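Sarnby Shared Workshop
Minutes of the members' meeting, 2018-07-16

Chair: Nikola Ziółkowski
Minutes: P. Rutkowska
Apologies were received from two members.

1. Minutes of the last meeting
Approved with one correction. The key deposit is $40, and the January minutes had it as $45.

2. Matters arising
The lock on the side door has been replaced. Old keys should be handed in at the desk. The Pestine order (shelf brackets and drawer liners) came in at $117 and has been paid. The receipt is in the folder.

3. Storage shelves
The lower shelves by the sink are full again. Members agreed that boxes without a name on them will be moved to the back hallway at the end of the month and cleared out two weeks after that. Nikola will put up a notice. A request for a second lockable cabinet was held over until the price is known.

4. Electronics corner
Discussion of the cables on the floor. Several members said the cords make it hard to sweep and that it is easy to catch a foot on them. It was suggested that the power strip be fixed to the wall or to the underside of a bench. Nikola preferred the underside of the bench, so that the plugs can still be reached from a chair. Agreed.

Cords will be sorted by length and tied. Anyone who needs one left in place should label it at the plug end before the work is done. Spare cords go in the gray bin and stay there.

The blue-cased unit was also discussed. One member asked whether the open side should be covered when it is not in use, to keep dust off the pin connector. Jevance will be asked if they supply a cover. Until there is an answer, a clean cloth is to be laid over it at closing. The label inside is to be left on, and a copy of what it says should be typed up for the equipment folder.

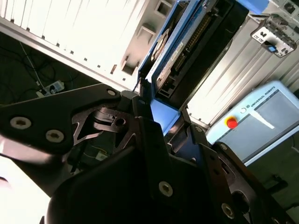
5. Cleaning rota
The rota for the next period was passed around and filled in, except for the last slot. The vacuum bags are running low. Rutkowska to buy more and claim the cost back.

6. Any other business
A member asked for the radio to be kept off during evening classes. Agreed.
The bench vise is stiff and needs oil. Nikola will see to it.

Actions
Notice about unnamed boxes: Nikola
Power strip and cord ties: Nikola, with help from the evening group
Letter to Jevance about a cover: Rutkowska
Typed copy of the label: Rutkowska
Vacuum bags: Rutkowska

The date of the next meeting will be posted on the board.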